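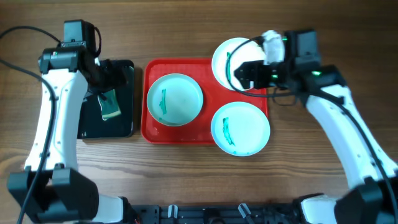 Plate wiping and the new Useck planner: hold the applause

Useck 4 went onto the two-arm bench at Hodutcombe in June, and the release notes that came with it promised "reactive wiping under uncertainty." I have read a lot of release notes. This one made me want to see the logs before I saw the video, so I asked for both, and Kvido Machala was good enough to send them over without cleaning them up first.

The task is easy to say. Three white plates with green paint on them, a red tray, a black tray, a sponge. One arm holds a plate while the other does the wiping, the wiped plate goes down, next one comes up. Any kitchen porter could do it half asleep. For the software it's a mess, and most of the mess is in perception.

Start with what the planner is told. Useck takes the overhead view, cuts it into objects, and hands each one a pose and a "dirt mask." The mask is the new part. Under Useck 3 the whole plate was either dirty or clean, so the arm wiped all of it or none of it. Now the planner gets a patch of pixels marked as paint and lays wiping strokes across that patch only. On a long dark streak against white the mask is very good. I went through a stack of the saved ones and found little to complain about.

Thin streaks are another matter. When a plate is held at a tilt, a streak near the rim gets squeezed down to a sliver in the overhead view, and the mask tends to drop it. The planner then reports zero dirt and calls the plate done. The log line says "goal satisfied" in the same cheerful way whether the plate is clean or the paint has simply gone out of view. There is a confidence value sitting right next to the mask in memory. The planner doesn't read it. I asked why and was told it's on the list.

The fix for tilt is supposed to be the wrist cameras. The idea is sound: look from above to plan, look from the wrist to check. In the current build the wrist view is only pulled in once, after the last stroke, and the two masks are merged by taking whichever is larger. That does catch missed paint. It also catches shine, shadows and drops of water, and each of those can send the arm back for another pass over something that didn't need one.

Some numbers, because the release notes had none that I could use. The log I was sent holds 613 wiping strokes. Of those, 566 ran to the end without the force limit stepping in. That's a respectable figure and the control people should be pleased with it. The contact controller is the best thing in this release by a long way - it keeps steady pressure across the curve of a rim, where the old one used to bounce. But a stroke that finishes is a stroke that finished. The log has no field for whether any paint came off. When the summary page turns that into a "success rate," it is using a word it hasn't earned.

Then there's the recovery logic. If a stroke trips the force limit, Useck backs off, waits, and tries again from the same start point with the same path. It will do this up to 5 times. I can't think of many cases where the fourth try at the same thing teaches you something the second didn't. Yao-tsung Ng has a branch that shifts the start point and shortens the stroke on each retry, and it's small enough to read over lunch. It has been waiting for review since before the release. I'd take that branch over the whole new dashboard.

The color handling bothers me more. The mask was tuned on green paint over white plates, and the settings file says so if you scroll down far enough. Put the same code in front of a red tray with dark red liquid on it and it has very little to go on. The tray doesn't get a dirt mask at all in this build. It is tagged as "support surface," which in Useck means something you put things on and never look at again. So the planner can be standing over a puddle and still believe it has one open job, the plate.
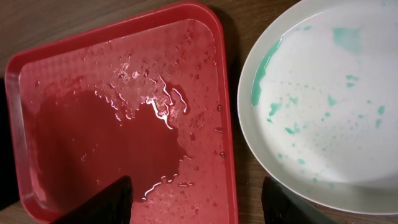
Yao-tsung Ng disagrees with me on that last point, and wrote back the same evening to say so. Giving every support surface a mask would double the perception load, he says, and the loop is already slow enough that the arms sit and wait between strokes. He would sooner let the operator mark a surface as "watch this" in the task file and leave the rest alone. He also says the confidence value should go in first, before anyone argues about trays, and that he'd be glad to have a second pair of eyes on the retry branch.

Fair enough on the load. I'm less sure about asking the operator. Task files get copied from one job to the next, and a flag that has to be set by hand will be left off on the day it matters. The version of the plate task now in use at Surkamthorpe still has a comment in it referring to cups.

If you want to try the release yourself, a few practical notes. Turn off the automatic summary and read the raw stroke log. Set the retry limit to 2 unless you enjoy waiting. If your camera mounts have been touched at all, run the hand-eye calibration again before blaming the mask, as a small error there looks exactly like bad perception. And keep your old settings file, because the D'Souza import tool rewrites it in place and drops any field it doesn't know.

Kvido has offered to rerun the plate task with the wrist view pulled in after every stroke, and to score the plates by eye at the end with the masks hidden. That's the test I'd have liked to see before the release went out. He has the bench on Friday. Send him your own logs if you've got them, failures included, and say which build they came from.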